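January 31, 2020

Urn seal work, continued from the November notes. Still on the scattering tubes and the two small keepsake urns. The Pruston order has not changed: they want a lid that stays shut in a car or a carry-on bag and still opens without tools when the family is standing on a hillside in gloves.

Fill first. I have stopped using play sand as the stand-in for ashes. It runs too easily and made every lid look better than it was. The new mix is crushed oyster shell put through the coarse sieve, with a share of fine limestone dust added back. It packs down at the bottom and leaves a gray film on everything, much closer to what the Trunda crematory people told us to expect. Mix is in the tub with the blue lid, under the bench. Wear the mask when you scoop it.

Full-size tube holds 200 cubic inches. Keepsakes hold 50 cubic centimeters, so watch the units on the job sheet, they are mixed and I have already read one wrong.

Lid tests, full-size tube, paperboard with the push-in top:
Friction fit only - leaked dust at the seam on the shake table. No grains, just dust, but it shows on a dark coat.
Friction fit with paper band - no dust. Band tore crooked when opened, left a flap in the way of the pour.
Friction fit with the Wurnis cotton tape - no dust, clean pull. Tape lifted at one end after a night in the cold box.

I would go with the cotton tape and a longer overlap. Try that Monday before anyone cuts more stock. 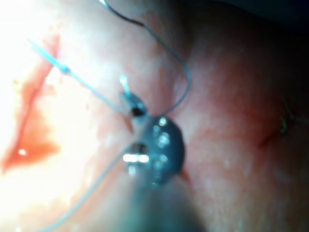
Pour tests, done on the back step with the big fan on low. The perforated thumb opening clogs with the new mix. It never did with sand, so the earlier pour notes should be crossed out. I opened the hole up one size and it ran steadily until the last bit, then needed a tap. Tapping the bottom of a tube is not something I want to print on an instruction card. Next version should have a wider opening and a slight funnel on the inside of the top.

Water-soluble urn, Annan pressed salt type. Batch 241 weighed in at 800 grams empty. One sample had a hairline crack at the shoulder before I touched it, so I set it aside and marked the box. The rest are wrapped and back in the dry cabinet. Please keep that door shut, the desiccant was pink again this morning.

No float test yet. The tank needs a new drain plug and I want salt water in it, not tap.

Instruction card: the draft says "release downwind." Change it to "stand with the wind at your back and hold the tube low." People read the first one both ways.

To order: cotton tape, sieve brush, drain plug, desiccant. Ask Pruston whether the printed sleeve can be moved up a little to clear the tape.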